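Dravasport Opens Its Equipment Budget, Including the Part About Baskets

SHEEHAN -- Dravasport, which repairs and re-cables timing gear for swim meets and track clubs, today released the planning worksheet it used to decide whether a two-arm sorting bench belongs in its Sheehan shop. The worksheet is free to other small firms. It runs to 11 pages, and the word "transform" does not appear on any of them.

The company set out last May to learn what it would cost to have cords and loose wire sorted by machine. It has since learned a good deal about what it costs to have people meet about it. Both figures are in the worksheet, on separate lines.

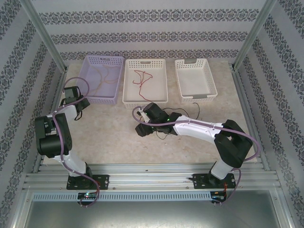 Two-arm sorting bench with baskets along the back of the work surface.

The trial bench was planned with Winell, a supplier of workshop equipment. Winell's first quote covered the arms. Its second covered the things the arms stand on, which the arms had apparently been expected to manage without. Dravasport now advises buyers to ask for rails, mounting plates, an enclosure and cable routing in the same quote, and to read the page headed "Excluded" before the page headed "Welcome."

"We had a healthy budget for robots and nothing at all for tables," the company said in a statement. "Our old planning form had a box for the purchase price and a box for a signature. We filled in both with great confidence."

The new form has more boxes. Gripper fingers get a line of their own, as does the bench time needed to try one style against another. Spare cables are listed as a running cost. So is floor space, which Dravasport had been treating as free on the grounds that it already paid rent on it.

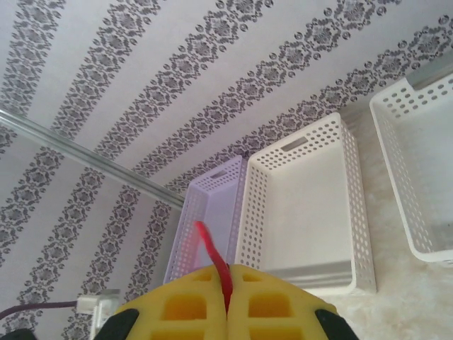
Small parts deserve the same attention. A cord is cheap, bends any way it likes and has no interest in the schedule. The company's worksheet asks buyers to gather the messiest material they handle and use that for planning, and to leave the tidy samples in the sales office where they live. Dravasport set aside 400 pieces of cord and wire for its own planning. It had budgeted 207 hours of staff time for setup and practice runs, and has since raised that to 1,228, a revision the company describes as "educational."

Containers came last on the original list, under "misc." They have been promoted. Basket depth, wall height and the space left between one basket and the next all affect where an arm can reach, and changing them late means going over the layout again. Plastic baskets are also the only item in the whole plan to have come in under budget.
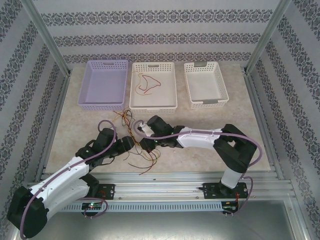
Buyers weighing one arm or two will find a page on that as well. Two arms cost more than one, a finding Dravasport offers without charge. They also share a table, so the worksheet allows time for planning who goes where, and when. The company suggests pricing both versions in full before anyone at the firm becomes attached to the second arm.

Dravasport has not yet decided on a permanent purchase. A decision is expected after the next budget round, which will include a line for tables.

The worksheet was prepared with help from Trustach, a bookkeeping service for small manufacturers, which asked that the word "misc." be retired altogether. Talks on that point continue.

Copies are available at the Dravasport front counter in Sheehan or by mail on request. Firms that have already bought their equipment may also ask for one, and will receive the same worksheet with our sympathy.

About Dravasport
Dravasport services timing and scoring equipment for schools, clubs and meet organizers. It operates one shop, in Sheehan, and answers its own phone until 4:30 p.m.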